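Bench notebook, Warnholm, dish table
Sunday, afternoon

Equipment planning for the second table. I want the numbers settled before the order goes in, so this entry is mostly shopping, with a few things noted while the current table was in use.

Where we are: the plan has been to build a second cell as a copy of the first. Same rail, same two arms, same wallpapered walls. The parts list I drew up in May has 18 lines on it and half of them are brackets. I went through it again today and there are things I would buy differently, and a few I left off completely.

Working names so we stop saying "the old one" and "the new one": the current table is Nina, the second is Ukum. Please use these on box labels too. There are already two bags of T-nuts in the cabinet marked only "table."

Arms. Still two per table. I looked again at doing Ukum with one arm and adding the other next year. It saves money now and costs us the handover tasks, and the rail would have to come apart later to fit the second mount. Buy both together. Hiltard will hold the quoted price for 90 days, which gives us room for one more round of questions. Questions for them so far:

Does the quote include the base plates, or only the arms?
Can they supply one spare gripper finger set per arm at the same time, same shipping?
Are cable lengths fixed, or can we ask for the longer set?
What is the lead time if we split the order in 2 deliveries?

The last one matters because the enclosure has to be standing before arms go on it, and I don't want arms sitting in cartons on the floor for six weeks.

Cables. I want a proper line in the budget for cable management this time. On the first list it was zero. The wrist cables make a loop by the gripper, and that loop has to clear whatever is on the table. Sleeves, clips, strain relief at the wrist, and a cover for the small boards along the front rail. None of it is expensive. It adds up to less than one spare gripper.

Dishes and rack. We picked the dishes for Nina from whatever the thrift store had, and I would do the same again. The mix is useful: plain plates, painted plates, bowls with busy patterns, clear and tinted glass. For Ukum I would like a second rack of the same model, so that placements carry over from one table to the other. If the same model can't be had, buy two of something else and change Nina over as well. Mixed racks would mean keeping two sets of slot positions and I don't want to maintain that.
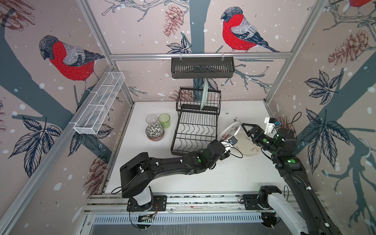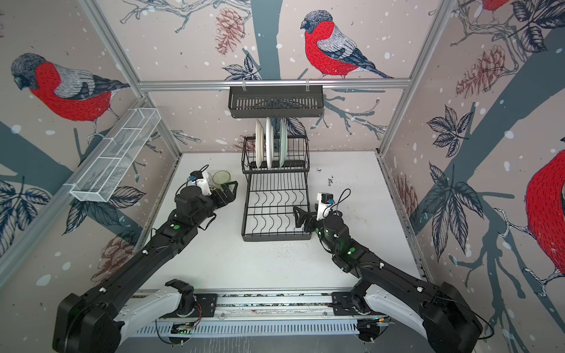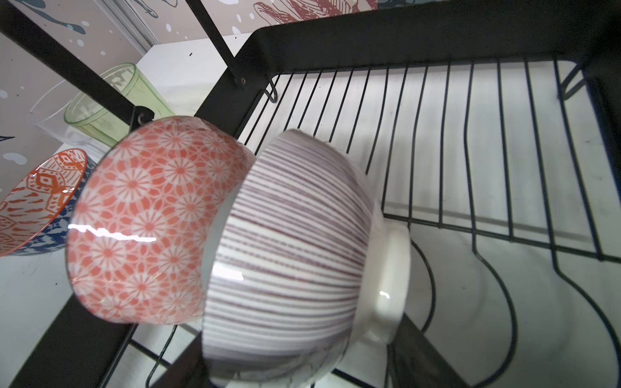

Dish rack work on Nina. First two: table view, both arms. Last: close up on the bowls at the rack.

Points from the table that change the list:

Glasses. Clear glass is faint in the close view compared with the green tumbler. I don't want to buy a different camera for that alone. Cheaper to try first: a diffuser on the overhead lights, which should also cut the glare on the glazed bowls. Put down two diffuser panels, one per table. If they do nothing we are out very little.

Crumbs. Small dark specks on the table top. Add a hand vacuum and a box of lint-free cloths to the consumables line. One vacuum can serve both tables.

Wall baskets. The black one hooks over the back rail and the white wire one is on the left wall. For Ukum, same hooks, same heights. Measure Nina before ordering rail lengths, because the drawing was made before the baskets went up and I don't trust it.

Wallpaper. We need the same print, or we decide on purpose to use a different one. I lean toward a different one, so that we find out early whether anything we train is leaning on the bullfinches. It costs the same either way. Order one roll more than the area says. Matching the pattern at the corners eats paper.

Spares. This is where the first budget was weakest. We had no spares line at all and paid express shipping every time something small broke. Proposed shelf stock, shared by both tables:

One complete gripper
Finger sets, 6
Printed camera mounts, printed here, so only filament and screws
One wrist camera module
One power supply
Assorted rail hardware

The camera mounts should be printed in one batch so they all come off the same settings. I would also rather have them on the shelf before the cameras arrive.

Things I took off the list: the tool cart (we have one in the hallway), the second monitor, and the engraved panel for the emergency stop. A printed label does the job on the panel. The stop button itself stays on the list, and it should be the same type as Nina's so that people reach for the same thing at either table.

Power. Ukum would go against the long wall, where there is one double outlet on a circuit shared with the printers. I have not added up the load. That needs doing before anything else is ordered, and if we need a new circuit it comes out of the building budget, which has its own form and its own deadline. Check the date on that form Monday morning.

Floor space. Taped the outline out on the floor. It fits, with enough room to open the side for cleaning, but the printer shelf has to move over. Leave the tape down until the order is placed.

Order of buying, as I see it now:

First the power question, then extrusion and panels, then rack and dishes and wallpaper, then arms and cameras, with spares going in on the same order as the arms. Computer last. Prices on those move and we don't need it until the arms are mounted.

Still open: whether Ukum gets the linear rail along the front or fixed mounts. Fixed is a good deal cheaper. I went back through my notes to see how often we have moved the carriages on Nina, and the notes don't say. Starting from this entry, please write it in here whenever a carriage gets moved, with the reason. I will decide when the revised quote comes back.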